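Forum > Running a Training Business > Enrollment, Deposits & Refunds
Posted 03/03/2021 by Dale Grewal

Deposit vs. full payment for small evening classes

Dale Grewal wrote:
I run evening spreadsheet and bookkeeping software classes in Liltulbridge. Course fee is $269. At the moment I take a $70 deposit at registration and the balance at the first session. Minimum to run is 3 students.

The problem is the gap between registration and the first session. A class shows as confirmed in Holzer as soon as the third deposit clears. If one person then drops, I am under minimum but the other students have already had a confirmation email. I have been running those classes at a loss.

Options as I see them:
- full payment at registration
- keep the deposit, but move the balance due date forward
- raise the minimum

Deposits are nonrefundable and that is stated on the form. I'd like to hear from people who have changed from one model to another, and what it did to registrations.

gridlines_k wrote:
Full payment. We changed over in November. Registrations dipped a little the first month and came back. A deposit is an option to buy, priced low. People treat it as one.

Also check how Holzer defines "confirmed." In our account it is a status rule you can edit under Course Settings. The default fires on any payment, whatever the amount. You can set it to fire on zero balance instead.

tabstop wrote:
I disagree with full payment as a blanket rule. It depends who is paying. If your students are sent by employers, they often can't get the whole fee approved before the class has a firm date, and you can't give a firm date until you have the payments. We lost two company accounts that way and went back to deposits.

Dale, what is your split between individuals and employers?

Dale Grewal wrote:
Nearly all individuals. One employer, Sodeck, sends people now and then and pays on invoice, so they would sit outside whatever rule I pick.

gridlines, thanks, I found the status rule. It was on the default.

gridlines_k wrote:
Then tabstop's objection doesn't apply to you. Exempt the invoice customer and charge everyone else up front.

tabstop wrote:
It applies less. Individuals have cash flow too. The cleaner fix is the balance date. Make it due a fixed period before the start, auto-charge the card on file, and release the seat if the charge fails. You find out who is coming while you can still cancel, and the person signing up early isn't penalized for it.

marrow_lane wrote:
Auto-charge works if your processor stores the card. We use Mestton and the stored card token expires if there is no activity on it. For a class booked well in advance the balance charge fails, and you end up emailing people anyway. The expiry period depends on the plan. Check before you build a policy on it.

Second point, the wording of the confirmation email matters more than the payment model. Ours had one message doing two jobs: "we received your money" and "the class is running." Split them. The first goes out on payment. The second is sent by hand after the balance date passes. Complaints about canceled classes mostly stopped after that.

gridlines_k wrote:
By hand is fine at Dale's size. It won't scale.

marrow_lane wrote:
It doesn't have to scale. It's a class of six in one room.

Dale Grewal wrote:
I am also on Mestton. I looked, and my plan keeps the token long enough for my booking window, so the failure case should be rare.

What I have set up for the next term:
1. Deposit stays as it is.
2. Balance is charged automatically two weeks before the start.
3. Failed charge: one reminder, then the seat goes to the waitlist.
4. Receipt and class confirmation are now separate messages.
5. "Confirmed" status only on zero balance.

Minimum stays the same. I didn't see a case for raising it once the count is based on paid seats.

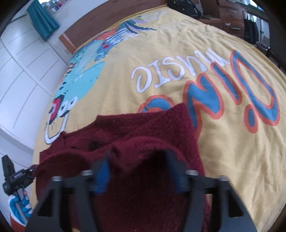

The one piece still open is transfers. If a student asks to move to a later class after the balance is charged, I am inclined to allow it once and carry the full amount over. If anyone has wording for that clause, please post it.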